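Serkevari 縫合データ付属メモ

更新日 2019年10月20日

概要

Serkevari は、ロボット鉗子による縫合・結紮の手元映像と、それに付けた工程ラベルの集まりです。収録は36セッション、切り出したクリップは846本。Nenard という工程推定モデルの学習と評価に使いました。

先に結論めいたことを書いておくと、Nenard の報告値をそのまま「縫合を理解している」証拠として引用するのは勧めません。数字は再現できます。ただ、その数字が何を測っているのかについて、このデータを作った側でも意見が割れたままです。以下は、使う前に読んでほしい事柄です。

何が入っているか

各クリップには手元映像、鉗子の関節角の記録、工程ラベルが付きます。ラベルは「把持」「引き」「結び」の3種だけです。刺入を独立させなかったのは、付け手の間で開始時刻がそろわなかったためで、刺入の前半は把持に、後半は引きに入っています。この割り方はかなり乱暴です。刺入そのものを調べたい人には向きません。

糸の位置の注釈はありません。一度試みましたが、暗い糸が影や創縁に重なる箇所で付け手ごとに線がずれ、公開に耐えるものになりませんでした。

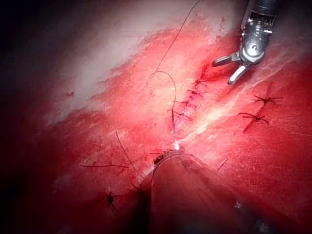 途中まで作った糸の注釈も欲しいという問い合わせが来ていますが、今のところ出す予定はありません。不完全な線を正解として配れば、それを当てるモデルができるだけです。どうしても必要なら自分の基準で付け直し、基準書と一緒に公開してください。

評価の手順

テスト用には40本を別に取り分けてあります。分割はセッション単位で、同じセッションのクリップが学習側とテスト側にまたがることはありません。初期の配布版はクリップ単位で無作為に分けており、この版で出した値は明らかに高めでした。古い分割ファイルを持っている人は捨ててください。

指標はフレームごとの正解率と、工程の境界のずれです。正解率のほうはあまり当てになりません。「引き」が長く続くクリップでは、ずっと「引き」と答えるだけでそれなりの値になります。比較するなら境界のずれを主にし、正解率は添える程度にとどめるべきだと考えています。

もう一つ気になっているのが、背景からの手がかりです。縫合が進めば面の上に結び目が増え、切った糸端も残ります。モデルが鉗子の動きを見ずに、結び目の並び方や残り糸の様子からセッションのどのあたりかを読んでいる可能性は十分にあります。そこで結び目の周辺をぼかした条件でも走らせました。境界のずれは悪くなりましたが、ぼかしで鉗子の先端まで隠れたクリップがあり、悪化の原因を切り分けられていません。この実験は「やった」とは言えても「確かめた」とは言えません。

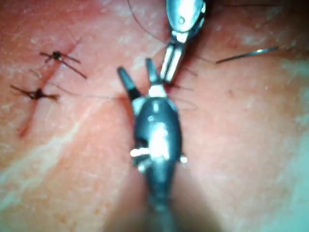 Adamczyk からは、背景の手がかりを疑うのはよいが、実際の術者も前の結び目を見て次の位置を決めているのだから、それを使うこと自体を欠点に数えるのはおかしい、という意見が届いています。隠すべきは結び目ではなくセッション内の順序で、クリップを入れ替えても推定が変わらないかを見るほうが早い、とのことでした。

前半はもっともです。後半には賛成しきれません。Nenard はクリップを一本ずつ独立に読むので、入力の順番を入れ替えても出力は変わりません。順序の情報が漏れているとすれば画面の中からであり、入れ替えの試験では見つからないはずです。結び目の少ないクリップと多いクリップを分けて誤差を出すほうがまだましでしょう。集計は11月の版に入れるつもりですが、テスト側の本数が少なく、はっきりした差が出るとは期待していません。

関節角を使う場合

関節角だけを入力した単純な分類器も付けてあります。映像を入れた Nenard との差は、期待していたほど大きくありませんでした。「引き」と「結び」の区別では、セッションによって関節角だけのほうが境界をよく当てています。映像を使う意味がないとまでは言いませんが、映像モデルの成績を報告するときは、この分類器の値を必ず並べてください。並べていない報告は比較のしようがありません。

時刻合わせにも注意が要ります。映像と関節角の記録は別々の時計で取られており、セッションの冒頭で一度だけ合わせています。長いセッションの後半でどれだけずれるかは測っていません。境界のずれを細かい桁まで論じる人がいますが、この合わせ方でその桁に意味があるとは思えません。

見えにくい場面

手前側の鉗子が画面の下から大きくかぶさり、先端より後ろの縫合面が隠れることがあります。照明の落ち方も一様ではなく、白く飛んだ部分と暗く沈んだ部分が同じ画面に同居します。明るさをそろえる前処理は配布データにはかけていません。かけた版でも学習してみたものの、改善したセッションと悪化したセッションの両方があり、平均だけを見て「効いた」と書く気にはなれませんでした。 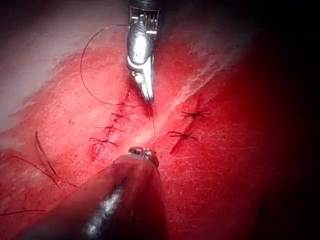

このデータで言えないこと

縫合の質は評価できません。結び目の締まり具合、創縁の合い方、組織への負担について、ラベルは何も持っていません。工程を正しく当てるモデルが、よい縫合と悪い縫合を見分けるとは限らず、そこを混同した引用をすでに見かけています。

別の器具や別の施設への汎化も言えません。収録はすべて Nendenham の一か所です。セッションを分けたことは、環境を分けたことの代わりにはなりません。

自動縫合の制御に直結させる使い方も想定していません。工程の境界が遅れて出たときに鉗子がどう動くべきか、このデータからは何も決められません。

既知の不具合

・「結び」の終わりが糸の切断までのびているクリップが混じっています。付け手への指示が途中で変わったためで、一覧は同梱の errata に入れました。全部は拾えていないと思います。
・関節角の欠けた区間は前の値で埋めてあります。埋めた印の列を見ずに速度を計算すると、ゼロが続いたあとに急な跳びが出ます。
・旧版の読み込みスクリプトは左右の鉗子の列名が逆です。旧版で学習した重みを新版に載せても、エラーは出ません。

引用について

Serkevari の版番号と、使った分割ファイルの名前を書いてください。Nenard の値を引くときは、関節角だけの分類器の値も一緒にお願いします。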